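Iruvness Users' Forum
Cells and Workstations > Maintenance and Set-up
Thread: Cable routing and daily checks on the two-arm folding cell

Posted by K_Baloyi (Moderator)
23 Feb 2023

Members have asked for one agreed procedure for the two-arm garment cell, to replace the separate notes kept at each site. The draft below was prepared at the Sopacua site and is open for comment. It covers the condition of the cell before a shift. It does not cover the teaching of new folds, for which there is a separate thread.

Please quote the step number when replying.

Step 1. Power and joints

Switch on at the wall, then at the cabinet, and wait for both arms to hold position. Check that the green light on each wrist motor is lit. If either light is out, do not move the arm by hand. Switch off at the cabinet and report the fault to the maintenance desk.

Step 2. Cable slack

The purple cable on each arm runs from the connector at the wrist housing back down to the base. It must have enough slack for the wrist to turn fully in both directions, and it must be held by a tie on the lower link. Move each arm slowly through its full reach and watch the connector while doing so. The connector should not be pulled to one side at any point. The tie should be firm enough that it does not slide, but it must not pinch the cable.

The cell is shown with a black T-shirt on the table and the cables routed as described in this step. 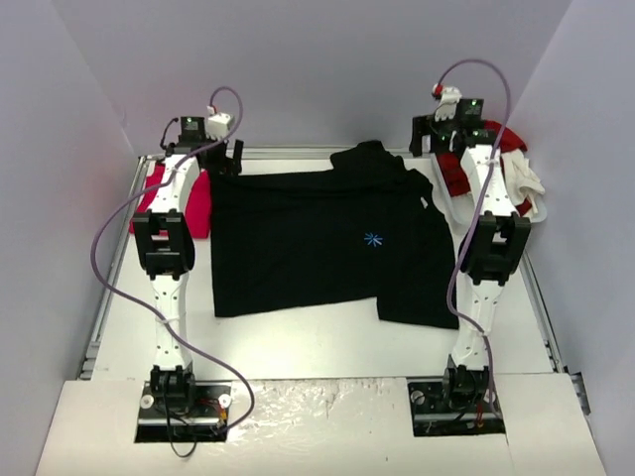
Step 3. Grippers

Close each gripper on a single thickness of cotton and pull gently. The cloth should not slip. Wipe the fingers with a dry cloth only. Spray cleaners leave a film, and the arm will then drop thin fabrics halfway through a fold.

Step 4. Table and garments

The white surface should be wiped and free of lint. Place one garment in the middle of the table. Spare garments go in the bin in the far right corner or flat in the far left corner, and nowhere else.

Comments are invited until the end of April, after which the text will be fixed.

Posted by b.arruda

Thank you for preparing this. I have no objection to Steps 1 and 3.

On Step 2, I would ask the moderator to reconsider. The left cable in the picture bulges well out over the side of the table. At Zinano we lost a connector in precisely this way: a trolley passed the cell, caught the loop and pulled the plug out of its housing. We now fit a second tie on the forearm link, and we have had no further damage. I propose that the second tie be made compulsory.

Posted by WulanC

I must disagree with the previous reply. We tried a second tie on the forearm and removed it within the month. When the wrist turned to its limit, the short length of cable between the tie and the connector took all of the strain, and the wires began to break inside the sleeve, where the damage cannot be seen. A wide loop looks untidy, but it bends gently. If trolleys are the difficulty, the better remedy is to keep them away from the cell.

Posted by b.arruda

I accept that a tie placed too near the wrist will cause harm. Ours is set close to the elbow bracket and leaves a free length of 40 cm beyond it. I should be glad to know where yours was fitted. As to trolleys, our aisle is 99 cm wide and there is no other route to the store.

Posted by WulanC

Ours was about halfway along the forearm link, which I concede was too far forward. I would still not wish to see the second tie made compulsory for sites that have clear space at the side.

Posted by Retno Raju

A smaller point concerning Step 4. I should prefer that no garment be left flat on the table besides the one being folded. In the picture the left arm passes over the folded pinkish-red cloth in the corner. On our cell a gripper that came down low over a spare garment dragged it into the work. We keep everything in the bin.

May I also ask how often the cables are to be replaced? The draft is silent on this.

Posted by K_Harahap

In answer to the last question, the Nomus workshop replaces both cables after around 700 hours of running, whatever their condition. The old ones are cut up so that they cannot find their way back into the spares drawer.

I support the second tie as an option – with the distance from the wrist stated in the text. I do not agree about the far left corner. Our fold sequence collects the next garment from there, and forbidding its use would stop the cell.

Posted by K_Baloyi (Moderator)

I am grateful for these replies. The following changes will be made to the draft.

Step 2: a second tie is permitted where people or trolleys pass the side of the cell. It is to be fitted close to the elbow bracket, with 40 cm of free cable towards the wrist. Sites with clear space may continue with one tie.

Step 4: the far left corner may be used only where the fold sequence calls for it. Otherwise all spare garments go in the bin.

A new Step 5 on cable replacement will be added once other sites have sent in their running hours. Mr Arruda is asked to post the position of his tie, measured from the elbow bracket.

Posted by b.arruda

I will measure it at the next stop and post the figure in this thread.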